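Chapter 9
What Color Is It? Naming, Matching and the Trouble with Gray

In this chapter
Why two people can agree on a paint name and disagree on the paint
What a color chip tells you and what it leaves out
How lighting changes a match
Reading a color survey without being taken in by it

Before you read
Find something in your home that everyone who lives there calls gray. Write down what other color it leans toward, if any. Ask one other person to do the same without seeing your note. Keep both notes for Exercise 7.

9.1 The claims people make about color

Most books on interior finishes begin by telling you that blue is calming and red makes you hungry. You will not find that here. Claims of this kind get repeated from one book to the next, and when you follow the trail back it often ends at a single small study, or at a sales brochure quoting a study no one can find. Some of them may be true. A student who plans to charge money for advice should want better than "may be."

The same caution applies to names. A paint company can call a gray anything it likes, and it will pick the name that sells. When Bremon renamed one of its slow-moving grays, the formula stayed the same and the sales went up. Customers told the store clerks that the new color was warmer than the old one. Drita Delić, who ran the paint counter at the time, kept a can of each under the desk and would open both for anyone who argued. A fair number of them went on arguing.

What can we say with some confidence? Three things will carry us through this chapter. A surface reflects some parts of the light that falls on it more than others. The light itself varies, by hour and by bulb. And the eye compares a color with its neighbors before you have any say in the matter. Everything else, including most of what is said about "warm" and "cool," should be treated as a habit of speech until somebody shows otherwise.

9.2 Warm and cool

The words warm and cool are handy and we will use them. They are also slippery. A gray with a little pink or yellow in it is usually called warm, and one with a little blue or green is usually called cool. But warm compared with what? Hang a slightly pink gray next to a brick wall and it may look cool. Put it beside a north window and people may call it beige.

Textbooks like to print a tidy wheel with a line down the middle, warm on one side and cool on the other. Where that line falls depends on the book. Green and purple change sides quite freely. If a term can't tell you which side green is on, it isn't a measurement, and you should not let a client pay for it as if it were.

9.3 A survey, and what is wrong with it

The Okafor survey is often handed out in beginning courses. In it, 374 people were shown a gray chip and asked to pick a word for it. Of these, 134 picked "neutral." The usual lesson drawn is that this gray is neutral and safe to use anywhere.

Look at the numbers again. If 134 people said neutral, then 240 said something else. That is most of them. The survey also doesn't report what light the chip was viewed in, whether it was on a white or a dark card, or how many words people had to choose from. Setareh Sadeghi repeated the exercise with her own students under two kinds of bulb, and the favorite word changed when the bulb did. Her group was small – too small to settle anything – but at least she wrote down the bulbs.

When you meet a survey like this one, ask who chose the words, what the light was, and what the rest of the people said. Section 9.6 gives a longer checklist.

9.4 One surface, several grays

A painted wall is sold as one color. Stand close to it and that gets harder to defend. Light falls off, nearby objects throw their own color onto it, and a smooth finish picks up more of this than people expect. A camera adds its own opinions, so no photograph in this book, Figure 9.1 included, should be used for matching. Use it to practice naming. Cover the right half with a sheet of paper and write down a word for what is left, then cover the left half and do it again. 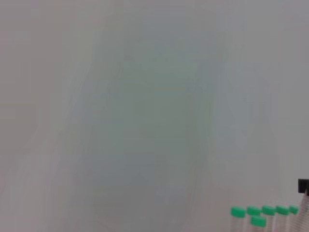
Figure 9.1 A smooth, pale gray surface, pinkish at the left edge and cooler through the middle.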